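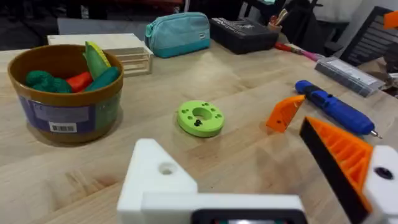
Jul 2, 2024 – river clean prep, Etlow reach

Gloves: 40 pairs in, sorted by size. Litter pickers still short, Likix say next week. Waders checked, two leak at the knee, patched both. Sacks fine, plenty left from Febuary.

Bank below the weir badly undercut, keep people off it. Skip goes by the footbridge insted.

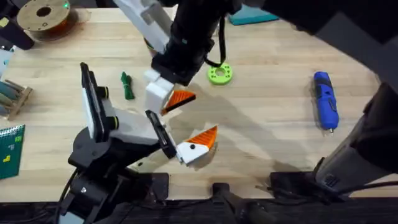 Modupe reckons the footbridge is too narrow for the trolley and we should carry by hand. Will measure.

Tide of wipes again at the outfall – bag seperately, weigh. 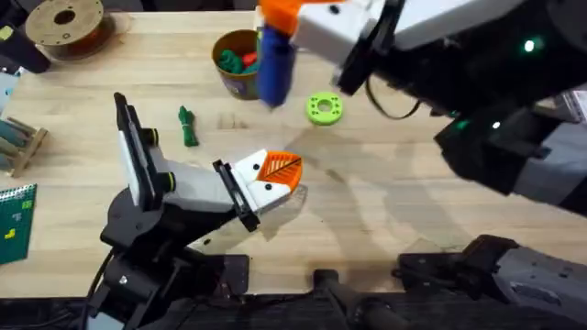 Who has the weighing hook? Musa, in his van.

Ring Okoro re skip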